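Bench Test: The Planska Two-Arm Cell and Its Card-Handling Kit

Flat, thin, glossy parts are an awkward class of work for small robot arms. A membership card offers a parallel gripper almost no edge to hold, and a clear sleeve gives a camera very little to look at. Sestetti sells its Planska cell to shops that do this kind of light handling: card fulfillment, sample packing, kitting for trade counters. We ran one with the card set, an optional package of fixtures and task files, to see how much of the job it covers.

The cell arrives as a walled enclosure with a wood top and an aluminum rail across the front. Both arms bolt to the rail on black plates. Each arm carries its own wrist camera, and the controller treats the two views as separate inputs. Assembly is mostly a matter of squaring the posts and torquing the plate bolts in the order the manual gives. The manual is short and the drawings are good. The cable routing page is the exception: it shows the conduit on one arm only and leaves the other to the reader.

The fingers supplied with the card set are triangular, with an open center. They are stiff enough for card stock and narrow enough to work beside a holder. Worn tips affect pick quality on thin stock, so replacement fingers should be on the first order.

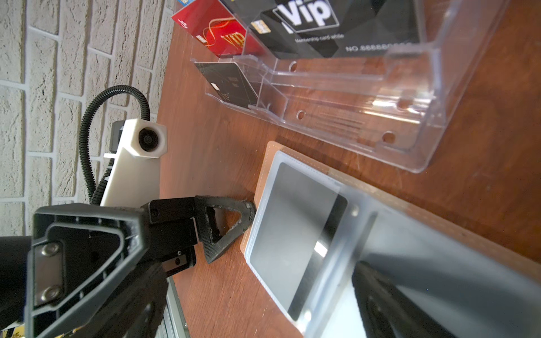
Teaching a pick

Sestetti's software, Casus, records a task as a sequence of arm poses with a gripper width at each one. A simple transfer from holder to sleeve took us 85 poses on the first attempt. After trimming, it ran with fewer and with less hesitation over the sleeve.

Casus handles the tiered acrylic holder better than we expected. The stepped slots put each card at a different height and a slight lean, which gives the wrist camera a usable printed face. Bright artwork such as a red card with gold ribbons is easy for it to separate from the wood top. Dark cards are harder, and two dark cards overlapping are harder still. We raised the contrast setting and left it there.

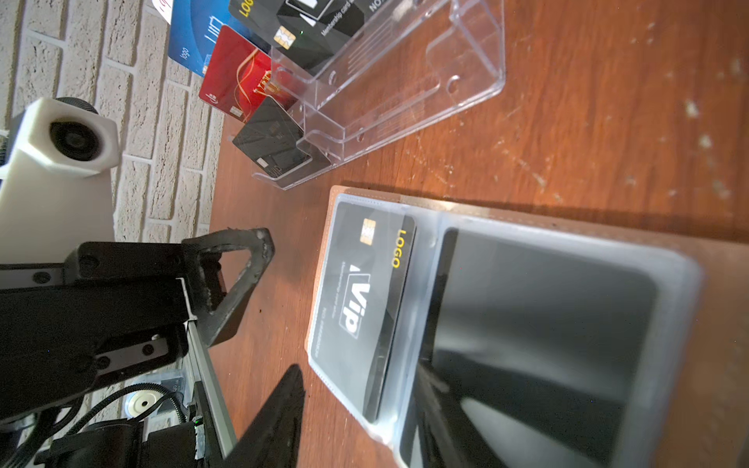
Sleeves remain the weak point. Frosted plastic throws a highlight that moves as the arm moves, and Casus sometimes reads the edge of the highlight as the edge of the pocket. Diffusing the overhead light helped. So did approaching from the side and slowing the last stretch of travel.

Over the test period we logged 1,009 transfer attempts. Of these, 373 were sleeve insertions, and that group produced most of the manual stops. Holder-to-table moves needed little attention once the poses were set. The stops were clean: the arm held position, the gripper kept its width, and the task resumed from the last good pose.

Two arms, one part

The reason to buy a two-arm cell is work that needs holding at both ends. Long flexible trays and sleeves sag or slide when a single gripper takes them, and the card set includes a paired mode for this. One arm leads and the other follows at a fixed offset.

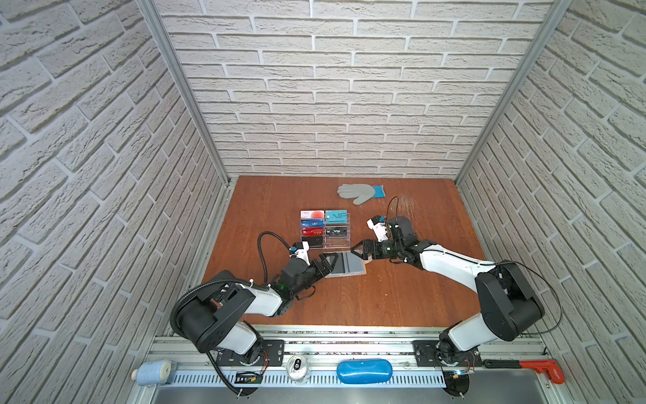
Paired mode has a collision margin that can be adjusted in Casus. The default is conservative and will refuse some moves that are plainly safe, particularly when both wrists are working near the middle of the table. We reduced it in small steps and tested each value at low speed. The follower arm lags slightly on diagonal moves. With rigid parts this shows up as a twist, so short straight segments are the better choice.

The wood top marks easily, and pale scuffs show on the brown finish. It has no effect on picking, although a shop with customers walking through may want a mat. The slotted rail also collects small hardware and should be cleared when the cell is serviced.

Compared with the Hämäläinen bench cell, the Planska is easier to teach and slower to calibrate. The Hämäläinen uses one overhead camera and wants a controlled background. The Planska tolerates a busier table at the cost of calibrating each wrist separately, a job that must be repeated after any change of fingers.

The card set adds $400 to the price of the cell and includes the fixtures, one set of fingers for each arm and the Casus task files. For a shop that moves cards in and out of holders, it is worth having. For one that mainly fills sleeves, we would ask Sestetti for a trial with the actual sleeve stock before ordering.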